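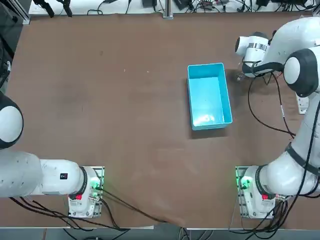

Vando opened its pressing hall and cutting room to outside listeners in January, and I went with a group of 10, mostly people who run small rap and beat-tape labels and have had records made without ever having seen it done. The tour was led by Salma Ramadan, who schedules the presses, with Nawal Samir taking over in the cutting room. These notes follow the order in which a record is made. We saw the rooms in a different order, because one of the presses was being serviced when we arrived.

Cutting

The lathe room is small and kept warmer than the corridor. Samir was working on a reissue for Adulum, a mixtape that had only ever existed as a set of free downloads. The program runs to 62 minutes. On a single disc that means long sides, a low cutting level and audible loss toward the label, so the release is being cut as a double. The label had asked for a single on grounds of price and was sent a test cut of the longest side. It changed the order the same week.

The source files were the main topic. Several of the tracks survive only as lossy files, with the clipping and the high-frequency artifacts that implies. Bosteo did the transfer and premastering. The notes clipped to the job sheet listed a low-pass filter on the worst tracks, de-essing on most of the vocals, and everything in the low bass summed to mono. Samir's view is that stereo bass does more damage on these jobs than bad source quality. An 808 pushed to one side produces vertical movement, and the stylus on a cheap turntable may leave the groove. A filtered vocal only sounds dull.

She played the same verse from the file and from a reference cut. Levels had been matched by ear and not with a meter, so I would not put much weight on the comparison. The cut was softer on the "s" sounds. The kick was the same as far as I could tell.

Track order is fixed before cutting, and it matters more than most of our group had assumed. Linear groove speed drops as the stylus moves inward, so the brightest track on a side should not come last. Adulum's sequence put a posse cut with four stacked hi-hat layers at the end of side two. It has been moved up, with the rappers' agreement, and an instrumental now closes the side. 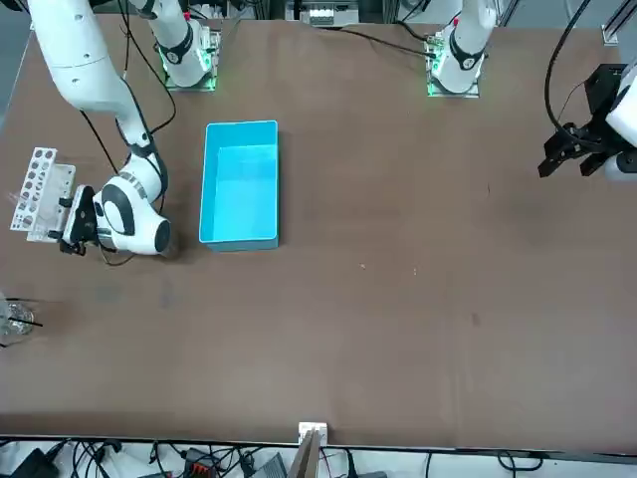
Two arms at the far edge of the table, with the blue bin.

Plating

Plating was seen through a window only. The lacquer is silvered, then plated with nickel to give the father, which is separated and used to grow the mother and then the stampers. Anas Shawky described the steps from the corridor. For short runs the plant skips the mother and presses straight from the first metal part, which saves money and leaves nothing to make a second stamper from. Two label owners in the group had ordered this without understanding it and found out when they wanted a repress. Shawky suggested asking for the plating route in writing before paying the deposit.

Pressing

The hall holds six presses, all Boiko semi-automatics. An operator loads the labels, the puck goes in, the press closes, steam heats the mold and then water cools it. Trimmed discs measure 302 mm across. Color vinyl was being run on the nearest machine, and Ramadan explained that the mix changes the cycle: transparent compounds show flow marks that black hides, so the press is held closed slightly longer. Splatter patterns are laid out by hand and no two match.

Noise in the hall was high enough that questions had to wait. Ear protection was issued at the door. I would ask for a text handout on any future visit, as the part about steam pressure was lost to most of us. 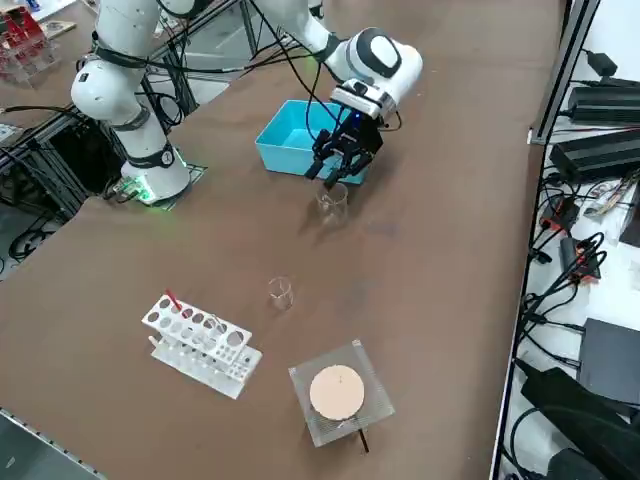
Inspection of pressed records is done visually first and by playback second. The first discs off a new stamper are checked under a low lamp, then one is played in full and further copies are pulled through the run. Non-fill, where the vinyl has failed to flow into the groove, shows as a dull gray patch on black and is easy to find. On clear vinyl it is much harder. The same problem affects any transparent object on a plain surface: the glass beaker on the brown tabletop is close to invisible apart from its rim and outline, and a flaw in a clear disc likewise shows by its edge or not at all. Bouchra Bennani, who does most of the checking, tilts the disc until the lamp catches the boundary. She rejects more clear discs than black ones and thinks the real difference in faults is smaller than the reject count suggests.

Test pressings

Salma Zaki handles approvals. Labels are sent test pressings and asked to play them on more than one turntable. Roughly half of the complaints she receives concern things already present in the master, usually clipping or a sample with vinyl noise of its own. Crackle from a sampled soul record cannot be told from a pressing fault on one copy. If it falls at the same point on every copy and in the file, it belongs to the track. She asks labels to list such passages when they place the order. Few do.

Turnaround at the time of the visit was quoted from approval of the test pressing, not from receipt of the files. Jackets are printed elsewhere and have their own lead time. The double for Adulum was waiting on its gatefold.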